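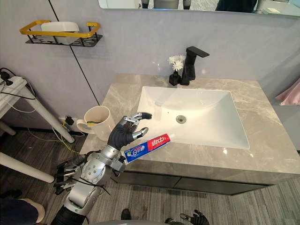 Flilow is the grasp-state and task-sequencing layer we run on the Mollstead upper body. It takes head camera frames, joint positions and motor currents from both hands, and publishes one message per hand saying what the hand thinks it is holding, how the object lies in the hand, and which step of the task comes next. It doesn't plan arm motion and it doesn't talk to the motors. Most of the current work is on bathroom counter tasks, where an object like the toothpaste tube lies diagonally across the lower hand and wrist and it rests against the hand itself. The mug and toothbrush at the back corner are the other half of the same task set.

Status

In use in our lab, not packaged for anyone else. The message format changed in July and logs from before then need converting (see Old logs). The kitchen tasks still run on the previous branch and haven't been moved over.

What's in the repository

core/ has the state estimator and the step sequencer.
percep/ has the object segmenter and the in-hand pose model.
bridge/ reads joint and current data from the Zonaretti driver and republishes it with our timestamps.
tasks/ has one YAML file per task.
tools/ has the log viewer, the converter and the labelling scripts.

Building

You need a C++14 compiler, CMake, Python 3 and the Zonaretti driver headers, which aren't included. Put the headers in third_party/zonaretti, then run:

mkdir build && cd build
cmake .. -DFLILOW_BRIDGE=ON
make

To work on logs only, set FLILOW_BRIDGE to OFF and the headers aren't needed. The Python tools install with pip install -e tools.

Running

Start the driver, then the bridge, then Flilow:

flilow_bridge --config bridge/mollstead.yaml
flilow --task tasks/counter_tube.yaml

If the bridge is started before the driver it will sit there without printing an error. This is a known issue.

The estimator publishes every time it gets a camera frame. Between frames it carries the last in-hand pose forward using joint positions. If no frame arrives for 200 ms the state goes to STALE and the sequencer holds the current step.

States

FREE: no contact on any finger.
TOUCH: contact on at least one finger, no closure.
HELD: closure, with an in-hand pose above the confidence threshold.
HELD_UNSURE: closure, with a pose below the threshold.
STALE: inputs too old to use.

HELD_UNSURE is common with soft tubes. The sequencer won't move to a placing step from it unless the task file sets allow_unsure: true. Please don't set that globally.

Task files

Each task lists its steps, the expected object class, the hand, and the state needed to leave each step. The parser rejects unknown keys. Hand names are left and right from the robot's side, and colour hints are optional. Hầu is the name of the reference counter layout, so any task with layout: hau (no diacritic, the parser is ASCII only) uses those surface heights and basin limits. If your counter is a different height, copy layouts/hau.yaml and edit the copy.

Evaluation

The evaluation set is 283 logged grasps at the counter, all labelled by hand. Run it with:

python tools/eval.py --set counter --out results/

The script writes one row per grasp and a confusion table of states. It uses 8 worker processes by default; change this with --jobs. Results can differ slightly between machines with different GPU drivers, so compare runs from the same machine.

Known issues

The segmenter treats reflections in a mirror as real objects. There is a mask for the mirror area in each layout file, and it has to be redrawn if the head mount is moved.

White objects against the white basin are often merged with it. Raising the exposure makes this worse.

Finger contact on the thumb is reported late compared with the other fingers. The bridge has a thumb_offset parameter, but we haven't found one value that suits both hands.

The log viewer crashes on an empty log.

Old logs

Format 1 logs can be converted to format 2 with tools/convert.py. The original file isn't modified. Thumb contact wasn't recorded in format 1 and is filled with NaN.

Maintainer

Ngân Mai. Open an issue before sending a large change, and attach the log if it's a state estimation problem.

Last updated 2019-11-21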